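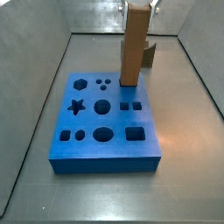

Photo: Modupe Oyelaran, Asteo open day

README for the open day shape-sorting set

Hi! I put this folder together after the Asteo open day on June 13, 2023, mostly for the people who came by the demo table and asked if they could have the recordings. Yes, you can. Please read this page first, though, as a few things in here are a little odd and you'll save yourself an email.

What's in it

There are 88 recordings, all of them from the one day. Every recording is a single try at putting a single block into the blue foam sorter, and every try gets its own folder with the video from the fixed camera, the arm's joint positions, how far the gripper was open, and a short text note. The notes are mine and I typed them standing up, so the spelling is what it is.

The sorter has a star, a hexagon, ovals, rounds, and squares in different sizes and a rectangle. I love the star and I was terrible at it all day. The tall brown block, the one going into the square opening at the back, was the favorite with visitors – it's long enough that you can really see when you've got it tilted. If you only want to look at a few recordings, start with those.

Who was driving

Visitors did most of it! We let people steer the arm by hand control after a quick go with nothing in the gripper, and Modupe Oyelaran and I filled in when the line got short. The driver field says "visitor" or "staff" and that's all it says. We didn't write down names or ages, and no faces are in the video, just the gray enclosure and what's inside it. We had the microphone off too, which is a shame in one way, because the cheering from the school group was great.

How the day was split up

There were 4 sessions and I named them after nothing in particular: Destora and Ojo in the morning, Bellari and "late" in the afternoon. Destora is the messiest. We were still fiddling with the hand control and the arm moves in little jerks. By Bellari it's a lot smoother, and I'd use that one if you want clean motion. In Ojo I swapped the camera cable halfway through, and nearly six minutes of video are missing. The joint data is fine for that stretch, so I kept it in.

Labels

The result field is one of 3 words: in, out, or stuck. "In" means the block went down into the hole and stayed there. "Out" means it ended up anywhere else, including on the floor. "Stuck" is for the ones that wedged partway – foam grips more than you'd think. I labeled everything myself over two evenings and would probably change my mind on a handful of the stuck ones.

Stuff to watch out for

The light comes in from one side and leaves a warm glare on the floor to the right of the sorter. The clock on the arm computer runs a bit behind the camera clock, so use the offset in each folder's note. We also did a practice run in May with a different sorter. Those files are not here and I'd like to keep it that way.

Using it

Go ahead and use it for class, for a hobby project, for whatever you like. If you put it online somewhere, please say it came from the Asteo open day and keep this README with it. If you find a wrong label, send me the folder name and the session and I'll fix it in the next upload.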